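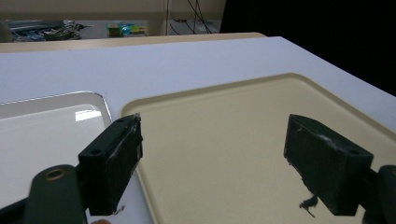
Trays, trays and more trays

I've gone a bit tray mad this month, so bear with me. It started when I was laying up for the Ludville tea and found I'd nothing to carry the cups on except an old biscuit tin lid. Since then I've been picking up shallow trays wherever I see them, and two of my favourites are out on the white table now: a big cream one with a lovely rounded rim, and a white one with a silvery edge that looks ever so smart (it's glossy inside and catches the light beautifully).

The cream one is my workhorse. I use it for sandwiches, seed packets, the post, you name it! The silvery one only comes out for cake. I wash both by hand with a soft cloth and dry them straight away, as water marks drive me potty.

If you're after one of your own, the Saturday market at Inunthorpe is well worth a rummage. Get there before 7 if you can bear it. Plolletti on the high street has trays as well, though they're dearer, and I do think you should pick one up and feel the rim before you part with any money. A raised edge makes all the difference on the stairs.

I'm still hunting for a small round one, just big enough for a teapot and milk jug. If you've one going spare, drop me a line and I'll swap you three jars of plum jam from last November.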